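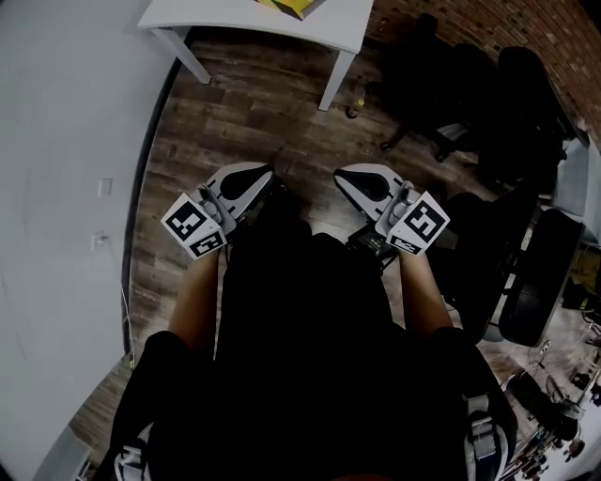
A seated operator holds a pair of hand-held grippers at the Nosix open day in Farnville.

Nosix opens its doors, but the robots still need a lot of hands

FARNVILLE, 13 August 2024 — Nosix let the public into its Farnville workshop this week, and anyone who came to watch robots do chores may have gone home wondering when the robots would start.

Much of the visit was given over to people. Company staff sat or stood with a white gripper in each hand, picking things up and putting them down again, while square black-and-white markers on the devices let the software follow where each hand went. Those recordings are meant to teach Flitus, the two-armed machine Nosix has been promising since May, how to do the same jobs by itself.

The company says it has 3000 recordings so far and that Flitus now finishes its table-clearing task 91 percent of the time. It did not say how many tries that number rests on, who kept score, or what counts as finished. Asked if the test used the same table and the same objects as the training, a spokesperson said the results were "early" and that a fuller report would follow. No date was given for it.

The live demonstration did little to settle the matter. Flitus made 4 attempts at moving a cup from one side of a table to the other. It managed 2 of them cleanly. On the third it stopped short and waited until an employee reset it, and on the last it pushed the cup onto its side. Visitors clapped anyway.

To be fair to Nosix, the hand-held method has its appeal. It costs less than having a person steer a full robot from a distance, and a new worker can learn it in a morning, according to the staff running the session. Visitors were allowed to try the grippers and most got the hang of them fast. Whether a machine learns as fast from what they did is a separate question, and the one the open day skipped.

Nilsuwan, the parts supplier that has agreed to try Flitus in its packing room, sent people to the event but would not say when the trial begins or what it is paying. Nosix called the deal "a real-world rollout." For now it covers one robot on one shift, with a worker standing next to it.

The company plans a second open day and says Flitus will clear a full table in front of the crowd — this time with objects brought in by visitors. That would be worth seeing. Sign-up details will be posted at the Farnville workshop.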